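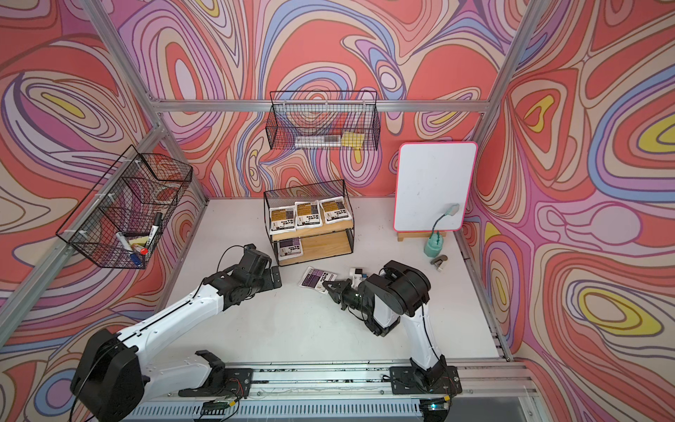

The project set out to develop a baked oat bar for packed school lunches that contains no nuts, uses fruit as its main sweetener and can be made at home by an adult with ordinary equipment. It was carried out over one semester as part of the Food and Nutrition course at Avetgate College. The finished recipe was to be supplied to families on a printed card, and the look of the card was settled early. Its border follows the wavy bands on the walls around the white work surface, in coral red, lavender, periwinkle blue and cream with small patches of yellow, each band edged with a dark line. The text panel was left plain so that the ingredient list could be read at arm's length. All other design decisions were left until the recipe had been fixed.

Background

Many families pack a sweet item with lunch. Bars sold for this purpose are convenient, but parents who answered our first questionnaire said that they found them too sweet, too expensive or too crumbly for a younger child to eat without help. Several also noted that their school did not permit nuts, which ruled out a large share of the homemade recipes they had found. The Bilau Community Kitchen, which lent us its ovens in the afternoons, had received similar comments from people attending its family cooking classes.

Oats were chosen as the base because they are inexpensive and keep well. The group also considered puffed rice and cooked millet. Puffed rice softened overnight in a closed container, and millet produced a bar that most of us found dry.

Method

Three versions of the bar were prepared. Version A was sweetened with mashed banana, Version B with a paste of soaked dates, and Version C with unsweetened applesauce and a small amount of honey. Sunflower seed butter was used in all three as the binder. Oats and seeds were bought from the Mirzaei grocery near the campus so that the same products were used throughout.

Each batch was mixed by hand, pressed into a lined square pan and baked in a moderate oven until the edges were golden. The pans were left for 30 minutes before cutting. An earlier trial, in which the bars were cut after 10 minutes, had given ragged edges and a good deal of waste.

Tasting was done at home. We enrolled 20 families through the Bilau classes, and each received the three versions in plain paper bags marked only with a letter. Children were asked to point to one of three faces for each bar. Parents filled in a short form covering texture, sweetness and whether the bar had come home uneaten. Written consent was obtained from a parent in every case, and families reporting an allergy to any listed ingredient were not enrolled. 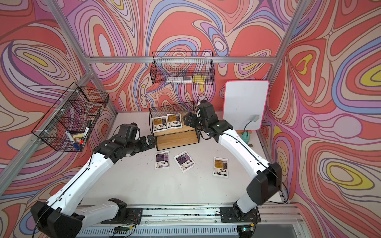 The forms were collected after one week and the answers entered in a shared spreadsheet. Two members of the group entered the answers separately and the sheets were compared. Where handwriting could not be read, the answer was left blank.

Results

Version B was the bar most often given the smiling face. Parents described it as chewy and said that it held together in a lunch box. A few younger children disliked finding pieces of date skin, and this was the most common complaint about the version.

Version A was well liked on the day of baking but less so afterward. The banana flavor grew stronger with storage, and the surface darkened. Families who had placed the bars in the refrigerator reported less of a change.

Version C divided opinion. Some parents preferred its mild taste, while others called it bland, and it was the version most likely to break. The group attributes this to the water in the applesauce – the mixture was noticeably looser in the bowl and took longer to set in the oven.

The cost of ingredients was lowest for Version A and highest for Version B. The difference came almost entirely from the dates. Using chopped cooking dates in place of whole ones brought the cost down, with no change in texture that we could detect.

Changes to the recipe

Version B was taken forward. The dates are now soaked in hot water, drained and mashed through a sieve to remove the skins, which adds roughly five minutes to the preparation. A pinch of cinnamon was included at the suggestion of parents. We tested a further batch with grated carrot, but the bars were damp in the middle and the idea was dropped.

A name was also needed for the card. "Drando Bar" was selected by a show of hands within the group and has been used on all printed material since.

Limitations

The families were drawn from people already attending cooking classes, and their children may be more willing than others to try new foods. Tasting order was not controlled. Parents were asked to offer the bars on separate days, but some gave all three together. Shelf life was judged by appearance and taste only, and no laboratory analysis was made. For this reason the card advises keeping the bars refrigerated and does not state a use-by period.

The faces used in the children's form should be reconsidered. Some parents reported that their child pointed to the same face each time, possibly because it was the one in the middle.

Further work

A version without oats has been requested by two families and will be attempted in September, subject to the availability of the kitchen. The group would also like to test a smaller bar, as preschool children often left half. A Spanish translation of the card is in draft and awaits checking by the language department.

Acknowledgments

The group thanks the Bilau Community Kitchen for the use of its ovens and the families who returned their forms. Copies of the recipe card are held at the course office at Avetgate College and may be requested at the front desk.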